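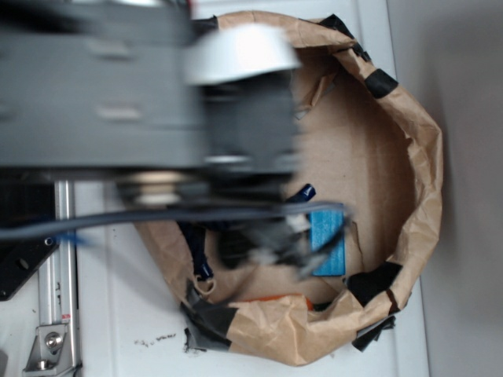
Last changed: 2022-03-13

How to keep a paper bag open while you sort what's in it

I was told a paper bag makes a perfectly good bin for small stuff. I have my doubts, but you can get decent use out of one if you fix the rim first.

Fold the top down and bunch it until the mouth stays open by itself. Crumpled paper is fine. Then put strips of black tape at intervals where the paper overlaps. Press the ends down hard — they curl anyway, whatever the roll promises.

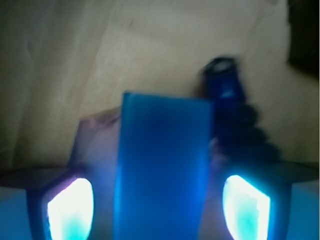
Blocks go in upright, if you can manage it. Lizeth Quintero swears this saves room. I'm not convinced it does, but an upright block is easier to get hold of from above. Bottles can lie at a tilt; I gave up trying to stand them in February.

Take things out one at a time and lift straight up. Dragging anything over the rim pulls at the tape. 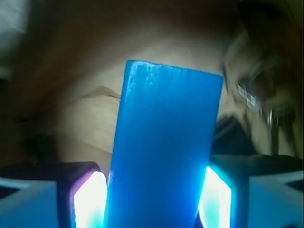
Don't bother sorting by color unless you enjoy it. Do check for scuffs before you put a block away. Erick Masanja says an eraser gets them off. It took me 14 minutes to get one half clean, so make of that what you will.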